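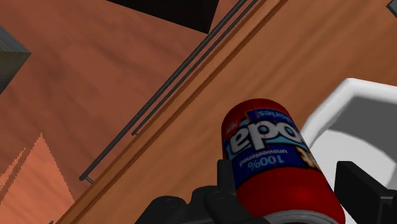

7.4 Grip Lost During Lift (Fault 122)

Fault 122 is raised when finger force falls below the set limit while an object is held. The arm stops and holds position.

1. Press Pause. Do not reset yet.
2. Open the Pistlow log and note the last force value.
3. Set Close Delay to 300 ms.
4. Lower lift speed to 100 mm/s.
5. Reset and repeat the lift in simulation.

Caution: Resetting opens the fingers -- a held can will drop.

Note: If the fault returns, reload the gripper profile (see page 186).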